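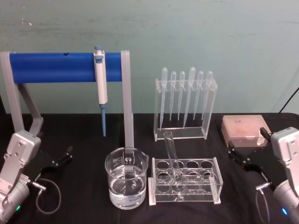

Wivham Readers' Circle: Romance & Romantic Suspense Board

Thread: The Flalta Letters, worth carrying on?

pagesandtea
Hello all, I'm on page 47 and not quite hooked yet, though I do love the harbour bits and I so wanted to adore it after the blurb! Does it pick up?

mossycottage
Oh do keep going, it's lovely once she opens the second letter. I stayed up till 2 with it and was no use to anyone the next morning.

inkwell_jo
Sorry, I have to disagree (fondly!). It's 520 pages and I felt most of them. Treltovex did the same story in half the space.

mossycottage
But the Treltovex one has no slow dance in the kitchen!

pagesandtea
Right, kettle on, I'll give it until the second letter and report back.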